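Can a machine do your kitchen chores yet? Tips for preparing the house, with my opinions

February 14, 2024
By Biljana Vasić

Many readers of this page wrote to me after my text about cleaning the oven, and they asked the same thing in different words. When will there be a machine that does this for me? I am not an engineer. I worked fourteen years in the kitchen of a guesthouse and now I write about keeping a house. But my cousin Krum Mujić repairs machines for packing food, and with him I can argue about this for a whole evening. So I have put together what I know, what he told me, and some tips which are useful also if you never buy anything with a motor.

What a machine does well already

The dishwasher, the washing machine and the dryer are robots in my eyes, only they stand still. They do one job inside a box, and we bring the job to them. It is good to remember this when somebody complains that there is no progress.

The round vacuum cleaner that drives by itself is the second kind. I have had one for two years. It does the corridor and the living room well, the kitchen half well, and under the table it does badly if the chairs are in the normal place. More about chairs below.

Then there are arms. In factories arms are old news. Krum says that in his work an arm takes the same tray from the same place all day and it does not get tired. For the house this is harder. My kitchen drawer is never two times the same. The spoon is today on the left, tomorrow under the whisk.

Which chores are near and which are far

This is my own list, made after talking with Krum and with Els Michiels, who teaches home care and has seen more demonstrations of such machines than I have.

Floors: near. It is solved for flat and tidy floors. Stairs are still a problem for most of what is sold.

Windows: near, for large plain glass. The small old windows with many panes you will do by hand for a long time. Use a cloth wrung out well, and a dry one after.

Picking things up with tongs or another tool: in the middle. A hand of two fingers can close on a thing. To hold a tool with these fingers and with the tool hold another thing, this is a second step, and every step adds its own mistake. Els explained it to me with chopsticks. Anybody can hold them. Picking up the rice takes a few weeks.

Folding laundry: in the middle. I have seen it done slowly with towels. A towel is a rectangle and it forgives. A fitted sheet forgives no one, also not me.

Putting away the dishes: farther than people think. The plates are simple. The glasses are thin, the lids belong to different pots, and there is water standing in the bottom of every cup.

Cleaning the bathroom: far. It is wet, there are corners, and one has to decide what is dirt and what is only an old stain.

Cooking: depends what you call cooking. A pot that stirs and heats exists and my neighbor makes good polenta in it. Peeling, cutting and tasting remain with you.

Tips: make the job easy for the machine, and for yourself

When I worked in the guesthouse, the owner, Mrs. Sarkis, had a rule that every tool has one place and the place must be visible. I thought it was strict. Now I see that it is the same rule which the machines need.

Hang the tools, do not lay them in a drawer. Tongs, ladles and spatulas on hooks are easy to see and easy to take. Put the hooks at the height of your elbow and leave a hand's width between them. If two tools touch each other, you take one and the other falls.

Choose handles with some color. A red or yellow handle you find fast on a steel surface or in soapy water. For a person with weak eyes this is a real help. Kelly Horrocks, a reader who looks after her mother, wrapped the handles of the peeler and the can opener with bright tape and says that the shouting from the kitchen has stopped.

Choose tongs that open softly. Many cheap ones have a strong spring, and after half an hour of turning meat your thumb hurts. Press them in the shop five times, slowly. If you feel tired at the fifth, leave them. Krum says that a gripper also prefers a soft spring, because it has to keep pressing all the time it is holding.

Look at the tips. Tips covered with rubber or silicone hold wet and smooth things better, and they do not scratch the coated pan. Bare metal is better for the grill and for heavy pieces. I keep one pair of each. Check the label for how much heat the cover accepts, and throw the tongs away when the cover is torn, since small pieces can go in the food.

Keep the worktop light and plain. On a patterned cloth a dropped pea or a small screw disappears. I had a very beautiful oilcloth with cherries and I lost everything on it. A plain board over the cloth is enough while you work. The walls can have as many flowers as you like.

Put the light on the side. A lamp directly in front of you makes a bright spot on shiny paper, tiles and steel, and in this spot you cannot see grease. Move the lamp until the spot is away from the place where your hands are. With a camera it is worse than with our eyes, says Krum, and in the packing hall they lost a full shift over one badly turned lamp.

Tie the cables. Behind the toaster and the kettle, gather the extra length and fix it with a cable tie, but leave a loose curve near the plug and near every place that moves. A cable pulled straight will break inside, where you do not see it. Cut the end of the tie flat with nail clippers. With scissors it stays sharp and scratches your arm, as I know.

Chairs up in the evening. If you have a robot vacuum, put the chairs on the table before it starts. If the chairs are too heavy, push them all to one wall. Thirty seconds of work, and the floor under the table will be clean for the first time since April.

One bin for small things. Every room has clips, batteries, caps and elastic bands on the floor or on the shelf. Give them a small plastic bin in a strong color and empty it once a month. The vacuum eats elastic bands and then you are one hour with tweezers taking them out of the brush.

From the workshop

Costel Đorđević has a small shop for repairing chairs and frames, and he asked for a part about the workshop. His opinion is that the machine should first learn to sweep the shavings and hand him the clamps. He is right that handing over is the useful thing. When you glue a chair, both hands are full and you need a third.

His tips, which he gave me on the telephone and I wrote as well as I could:

Set out the clamps before you open the glue, already opened to nearly the right width.

Put a piece of baking paper between the clamp and the wood, so the clamp does not become part of the chair.

Store long clamps hanging on a rail by the head. If they lean in the corner they will slide, and always to the side where you stand.

Wax the screw of the clamp once or twice in the year with an old candle.

He does not think that an arm will glue a chair in his lifetime. He would pay for one that holds the leg straight and keeps quiet.

Should you wait with buying?

If your floor is a burden for your back, do not wait, the vacuum is good enough. For the rest I would wait. A household arm, if you find one, will cost more than the kitchen, and you will spend the first months showing it things. Read what the guarantee says about water. Ask where it must stand, how wide is the free space it needs, and who comes when it stops. In the Halilović store in our town they could not answer the last question for a window cleaner, and I went home without the window cleaner.

Ask also how you stop it. There has to be a button that you can reach from where you stand, and everybody in the house has to know it, also the children and the grandmother. Do not let any moving arm near a hot stove, a knife or a pet when you are in the other room.

And take care of your hands meanwhile. After washing dishes, dry well between the fingers and use a simple cream without perfume. For burns from the oven, cool water for a good while, no butter and no flour, whatever your aunt says.

Questions from readers

Is it bad for the tongs to go in the dishwasher? Full steel is fine. With covered tips I wash by hand, because water goes under the cover and smells.

How do I clean the inside of the loop or hinge? With an old toothbrush and baking soda, tongs wide open, then rinse and hang with the tips down.

My robot vacuum goes always in the same corner and stays. Wipe its sensors with a dry soft cloth. If this does not help, look if there is a mirror or a very dark rug at that corner.

Can I paint old handles? I would not paint anything that goes near food. Use a sleeve made for handles, or heat-safe tape on the part far from the tips.

Next time I write about descaling, and I am still collecting your methods for the kettle. Please say how much vinegar and how long, not only "some vinegar." 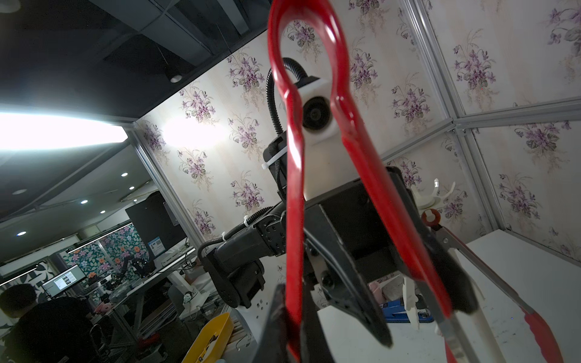 Red-handled tool in a robot's gripper, with red-tipped tongs at the right.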